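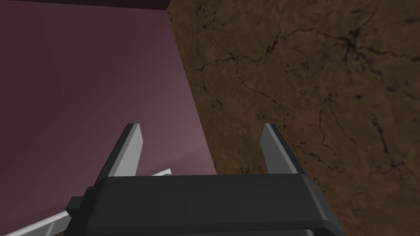

Two grey fingers, wide open.

December, a bit after nine at night

I did it! The hundredth ride of the year, and my legs feel like wet towels and I'm so happy I can't sit still long enough to write it down properly. Tea is going cold next to me. I'll get as much in as I can before I fall asleep.

Up at ten to five. It was already warm, with that thick air you get before a hot one, and the magpies were well into it. Porridge, banana, half a coffee, then out the back to pump the tyres. The rear one had gone soft again. I've been telling myself since October that I'd change the tube and I still haven't, so I pumped it hard and took two spares.

The plan was Drorkbridge to Geris along the rail trail, lunch, and home again. I've done bits of it all year but never the whole lot in one day. The first stretch out of town is the dull part, all back fences and the smell of somebody's chook pen, but this morning the light was coming in flat across the paddocks and every fence wire had a gold line on it. I rode with a stupid grin on. A kangaroo was standing on the trail just before the cattle grid and it looked at me for ages before it bothered to move.

Then the cutting. I love the cutting! The rock goes up on both sides and it's suddenly cool, like opening a fridge, and there are ferns growing out of the cracks where the water seeps through. I stopped there for a drink and ate the first muesli bar much too early. You can still see drill marks in the stone from when they put the railway through. I put my thumb in one of them. I always do.

After that it's the long climb, though a railway climb is hardly a climb, more a sort of endless leaning. You don't notice it until you look down and see you're three gears lower than you thought. I sang a bit. (All the wrong words. The cows didn't complain.)

The Song bridge is finished! I had no idea. Last time I was out that way in August there was still orange mesh across the end of it and you had to push the bike down through the creek bed and up the other side, and I came home with mud in my ears. Now there are new boards all the way over and a handrail, and a little bay halfway where you can pull in and lean. The creek was low and brown and there was a heron standing in it. I went back and forth across the bridge twice for the noise the boards make under the tyres — a sort of long low drumroll. If I'd had someone with me I'd have been embarrassed.

Got to Geris at twenty to ten, hot, and starving. The bakery had one vegetable pasty left and I got it. Also a vanilla slice, also a ginger beer. Sat on the bench outside the hall with my shoes off. There was a market on, jams and pot plants mostly, and I wanted a lemon-scented geranium very badly but couldn't work out how to carry it home alive. Bought a jar of apricot jam instead and wrapped it in my rain jacket. It survived. I had some on toast for dinner, which was not a proper dinner, and I don't care.

The new gloves were a success, by the way. Peltix, the short-fingered ones, on sale in the shop next to the post office. I'd been putting up with the old pair even though the padding had moved round to the back of my hand. My palms aren't sore at all tonight. I do have two very silly tan lines.

Coming home was harder. The wind had swung round to the north and it was right in my face until the cutting. I got cranky for a while. I stopped under the big red gum near the old siding and lay flat on my back in the bark and sticks and listened to the cicadas until I felt better, and then ate the squashed second muesli bar. There were ants in the wrapper. Possibly I ate some ants.

And then downhill! All that leaning paid back at once. I hardly pedalled from the siding to the cattle grid. Home at ten past two, under the garden hose by quarter past with my clothes still on.

I added up the logbook at the kitchen table afterwards. 2,573 kilometres so far, and last year's total was 2,376, so I've beaten it with days to spare. I wrote it in the back of the book in red pen and underlined it. In January I couldn't get up the hill to the water tower without walking! I remember sitting on the kerb there with my head between my knees, thinking I'd sell the bike.

Things to do: change that rear tube. Clean the chain, which sounds like a bag of spoons. Find out whether the trail past Geris is open yet, there was a sign but it had faded. Ask at the library for the old railway map. Sunscreen on the backs of the knees next time, ouch.

Window's open and there's finally a bit of breeze coming through. Someone down the street is watering their tomatoes. I might ride over to the river tomorrow — only a short one, flat, with a swim at the end of it.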